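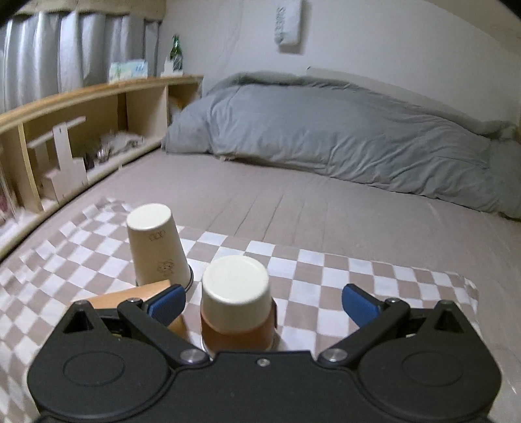
Figure 1. Paper cup, standing upside down.

Disposable cup waste on the Drirndale campus

1. Background

Drirndale has three places where hot drinks are sold: the Warrier café, the library kiosk and the canteen. All of them give out paper cups by default. Most paper cups have a thin plastic lining to stop them leaking, and this makes them hard to recycle with ordinary paper. At Drirndale the cups go into general waste unless a student takes them to the special bin outside the Warrier café.

Our group wanted to find out how many cups are thrown away in a normal teaching week, and whether students would bring their own cup if it was made easier.

2. Method

We did the study in one week in September, after the start of term. The cleaning staff agreed to keep cups separate from other rubbish in the library and the main teaching block. We counted them each evening, Monday to Friday. We did not count cups taken off campus or left in the halls of residence, so our total is lower than the real one.

We also gave out a paper questionnaire with 12 questions. It was handed out in the library foyer and the canteen queue, and 368 students filled it in. Some left questions blank. Blank answers were not used.

3. Results

Over the five days we counted 2,341 cups. Tuesday was the highest day and Friday the lowest, probably due to there being few lectures on Friday afternoon. The library produced more than the teaching block on every day except Monday. Only 100 of the cups came from the special bin.

Most students who answered said they owned a reusable cup, but few had it with them that day. The usual reasons were forgetting it, having nowhere to wash it, and not wanting to carry it in a bag with a laptop. Several did not know the special bin existed.

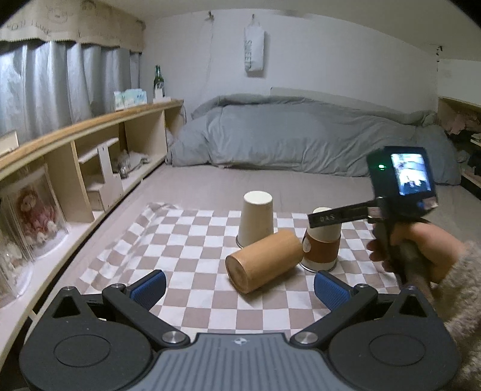
Figure 2. Cups on a checked cloth.

One student wrote on the back of the form that a discount of a few pence was not worth it, but that they would use a borrowed cup if they could hand it back at any till.

This was close to the Brirkura scheme, which we read about before starting. It lends cups for a small deposit, and the shop does the washing. The library kiosk has no sink, so its cups would have to be carried to the canteen.

4. Problems with the study

One week is a short time, and the weather was warm. We would expect more hot drinks to be sold in winter. On Wednesday one bag from the teaching block was collected early by mistake and could not be counted.

5. Recommendations

Put a second cup bin inside the library entrance. Fit a cup rinser near the Vutovar lecture theatre. Try a deposit cup at the canteen for one term and repeat the count at the end of it.

Report handed in 2 January 2018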